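Keeping wooden puzzles complete and in good nick

Wooden tray puzzles last for years if the pieces stay together and stay dry. Most of the ones that get thrown out at our end of Loncombe have one number missing and nothing else wrong with them. The notes below cover cleaning, sorting and small repairs.

Work on a plain, light-coloured table. Dropped pieces show up well on it and so does grit. Tip the puzzle out, brush the recess with a dry paintbrush and put the pieces back as you clean them. With number puzzles, go in order and leave the gap for the next one open. A missing piece is obvious by the time you reach the end. 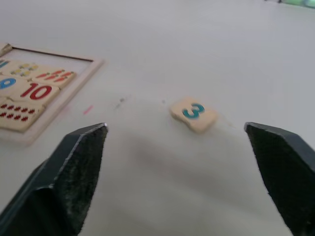
Can wooden number pieces be washed in the sink?

Keep them out of the sink. Wipe each piece with a cloth wrung out in warm water and a drop of dish soap, then dry it straight away with a tea towel. Soaked wood swells, and a swollen piece will jam in the tray or lift its print. Stand the pieces on edge overnight before you put them back.

Tight pieces. Rub the edge with 400 grit paper, two or three strokes, and try the fit again. Stay off the printed face. If several pieces have gone tight at once, the whole puzzle is probably damp. Leave it in an airy room until Saturday and see if it settles before sanding anything.

Marking sets. Pencil the same small symbol on the back of every piece and on the underside of the tray. Use a different symbol for each puzzle. Strays from the bottom of the toy box can then go home in a few seconds.

Storage. Trays stack flat, but not more than six high or the bottom one bows. A wide elastic band around each tray holds the pieces in. Don't keep them in the garage over winter.

Chipped rims. Fill with a dab of wood glue mixed with fine sawdust, scrape level while soft, and sand when hard. Colour doesn't matter much on bare timber.

Finbarr Heffernan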